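Wellton Dog License Ordinance

The Wellton Dog License Ordinance is a local law covering the licensing, vaccination and day-to-day keeping of dogs in the town of Wellton. First passed in 1962, it is one of the oldest town rules still in regular use, and one of the most loved - people there really do talk about it at the dinner table! It has been amended many times, most heavily in the part dealing with older and disabled dogs.

History

The original text ran to a single page and was written after a string of complaints about strays along Tagle Road. It set a yearly license, a brass tag and a fine for dogs found loose at night. The tag design, a small oak leaf with the license number stamped under it, has hardly changed, and early ones are eagerly traded by collectors.

A wonderful piece of local history surrounds the Grindudum amendment, named for the neighborhood whose residents wrote it. Grindudum families wanted retired farm dogs to be licensed for life after one payment. The town council turned them down twice before agreeing, and the lifetime tag has been a source of pride in the neighborhood ever since.

Main provisions

Every dog over four months old must be licensed by the end of July. Owners show proof of a rabies shot and pay the fee at the town office or at the Nurkier branch desk. The ordinance has 23 sections, among them rules on leashes, barking, kennels and the care of found dogs. A found dog must be held for five days, and its tag number is posted on the office door.

Senior dog clause

The clause best known outside the town lets owners of dogs aged ten and up pay no fee at all. It was drafted by Milagros Tan, a veterinarian, who also pushed for ramps at the town dog park. The ramps are a delight to see in use, with stiff old shepherds and hounds taking them at their own pace.

The text of the ordinance was last checked against the town code on 10/21/25.
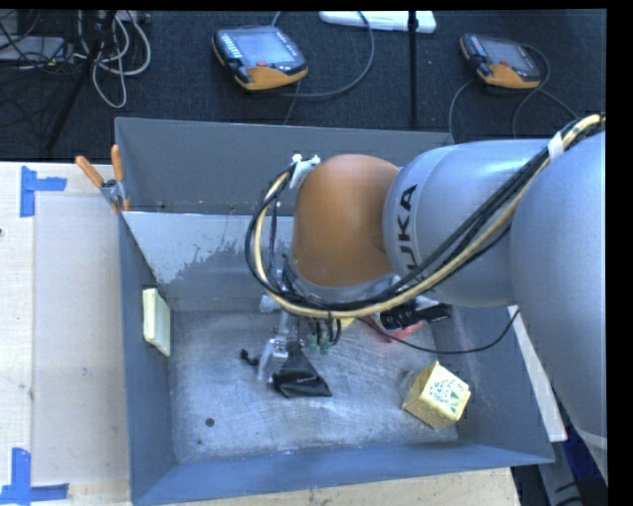
Cats are not covered. A proposal to add them on a voluntary basis has come up several times, and a draft with its own tag, shaped like an acorn, is kept with the town records.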